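Robot Rules: Who Makes Them, and Why Are There So Many?
Posted Sunday, January 23, 2022

Hi again, robot fans! Last time I wrote about how a robot knows where its own hand is, and a bunch of you wrote back with pretty much the same question: do robots have to follow rules? Oh boy, do they ever. I've been to plenty of robot workshops, and the first thing I get handed is almost never a robot. It's a list of rules.

Now, the robot itself can't read the list. A robot doesn't know what a rule is, the same way your bike doesn't know what a stop sign is. So the rules are really for the people: the ones who build the robot, the ones who write its instructions, and the ones (like me!) who wander in and want to touch everything.

What's a standard?

You'll hear grown-ups say "standard" a lot. A standard is a rule that lots of people sat down and agreed on together, and then wrote out very, very carefully. Think about a light bulb. You can buy one in one town and screw it into a lamp in another town, and it fits, and that's a standard at work. Robots have them too. There are standards about how to stop a robot, how to test one, and how to keep people safe when they share a room with one.

They can be pretty long. I read one workshop's safety handbook on the train to Drevport and fell asleep twice. But there are some good bits in there, so let me tell you my favorites.

The big red button

Lots of robots have an emergency stop. It's usually a fat red button, shaped a bit like a mushroom, and you smack it with your palm. You don't have to ask anybody first. If something looks wrong, you hit it, and you won't be in trouble for it, even if it was a false alarm. At the Puden workshop, kids who visit get to practice on a button that isn't hooked up to anything. I practiced too. It's very satisfying!

Slow down, there's a person

Have you ever run down a hallway and then walked when you saw your grandma coming with a cup of tea? Some robots are set up to do the same kind of thing. When a person gets close, they slow down or stop. How slow depends on the robot, how heavy it is, and what it's holding. A robot arm carrying a sponge is one thing. A robot arm carrying a kitchen knife is a whole different story, and it needs a lot more rules.

Try it again. And again. And again.

Let's say you want a robot to pick up a bowl. It picks up the bowl! Hooray! Are you done? Nope. Maybe it just got lucky. One rule at Puden is that a new skill has to be tried 500 times before anyone is allowed to say the robot can do it, and every single try gets written down, even the silly ones where the bowl ends up upside down. For the harder jobs it's 2,000. My favorite page in their logbook is try 1,475, where somebody wrote "dropped it, sorry" in purple pen.

And you can't pick only the easy stuff, either. If the robot practices with one plain bowl on one plain table, it might get completely mixed up when it meets a different one. So good practice means changing things. Use bowls with patterns. Put a plant behind them, or a shelf, or a candlestick. Real homes are full of things to bump into, and a robot has to learn to reach around them.

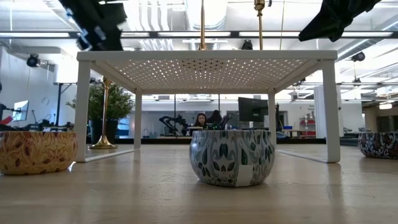 Then there are rules about the stuff on the table. People put labels on things so that they can write down which object they used. If you just write "the bowl," and you own a whole cupboard of bowls, nobody can repeat your test later. Being able to repeat a test is a huge deal in science. A team in Alberg should be able to read your notes, set up the same table, and see if they get the same answer you did.

What about people in the room?

There are rules for us, too. Tie back long hair if you're going to work right next to a moving arm. No dangly scarves. Don't stick your hand in between a robot and the thing it's reaching for, even if you're really quick. And if a robot has cameras, people ought to be told what it's recording and who gets to look at it. I think that one is just good manners.

Can you make your own?

Sure you can! Get a friend to be the robot. The robot has to do exactly what you say and nothing else. Put a plastic cup on the floor and tell your robot how to pick it up. Before you start, write three rules together. Mine would be: everybody freezes when someone says "stop," no walking backward, and switch places after each turn.

Then play it and see if your rules were any good. When I tried this at the Rothe library in December, we had to add a rule in the first minute, because our robot walked straight into a beanbag chair. Real standards get fixed up like that too. People try them, something goes wrong, and they go back and write a better version.

Next time I'll get to the other question in my mailbag, the one about whether robots get tired.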